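3.2 Bench layout and glassware

All sample preparation was carried out on a single bench with a black top, placed against a pale green wall. We kept the layout deliberately sparse. Earlier work in our group used a shared bench, where items were moved between users and the distance from pipette to vessel changed from day to day. For the present study the stand, the tip box and the receiving vessels were given fixed positions, and only the flask was meant to travel. The general arrangement is shown in Figure 3, with the pipette hung on the left, the beaker and tip box next to it, and the test tubes in a clear rack toward the right.

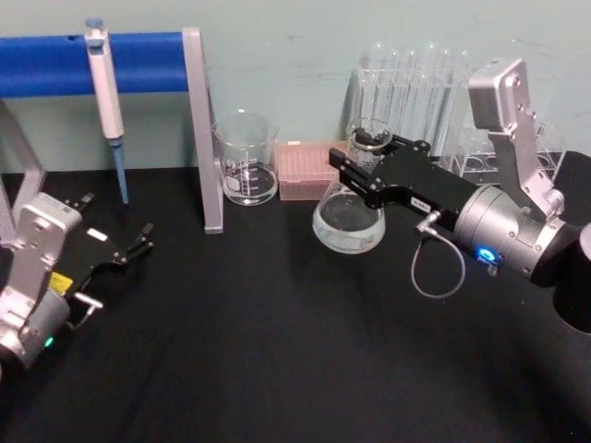
Figure 3. Preparation bench with pipette stand, beaker, tip box, test tube rack and Erlenmeyer flask.

3.3 Transfer procedure

Each transfer began with the flask. The stock solution was swirled by hand for 12 seconds and a small volume was poured into the beaker, which served as the working reservoir. Drawing from the beaker instead of the flask kept the pipette shaft away from the narrow neck, where droplets tend to collect on the inner wall. The pipette was then taken from its stand, fitted with a new tip, and used to fill the test tubes in order from left to right. Used tips were discarded after every tube. The beaker was emptied and rinsed between stock solutions but not between tubes of the same series.

Two operators (N. Sheikh and Z. Berisha) shared the work. One poured and pipetted, the other kept the written log, and they changed places at the end of each series. A total of 68 series were completed this way. Seven were dropped before analysis - five for a missing log entry and two for a tip that had not seated properly - leaving 61.

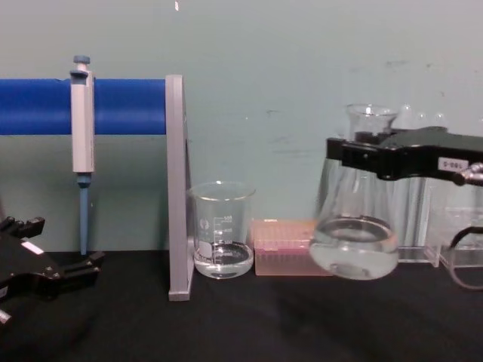

Reservoir volume was the main source of disagreement between the operators, and we treat it separately from pipetting error. Berisha tended to pour generously and return to the flask less often, while Sheikh preferred small amounts and frequent refills. Neither habit had a clear effect on the delivered volumes, but a low reservoir made it easier to draw air with the last aliquot. We therefore settled on a working level similar to the one in the beaker beside the stand, where the liquid comes to roughly a third of the height of the glass. The printed graduations were used only as a guide to this level. Delivered volumes were always taken from the pipette setting and checked by weight.

The weight checks were made on a Hamann balance in the adjoining room. In total 835 aliquots were weighed, each in a capped tube that had been tared beforehand. Tubes were carried over one series at a time, and the door between the rooms was kept closed during weighing to limit drafts. Readings were copied into the log by the second operator and later entered into a spreadsheet - the paper log was taken as correct wherever the two differed.

3.4 Cleaning

Glassware was rinsed with deionized water at the end of each session and left to drain overnight.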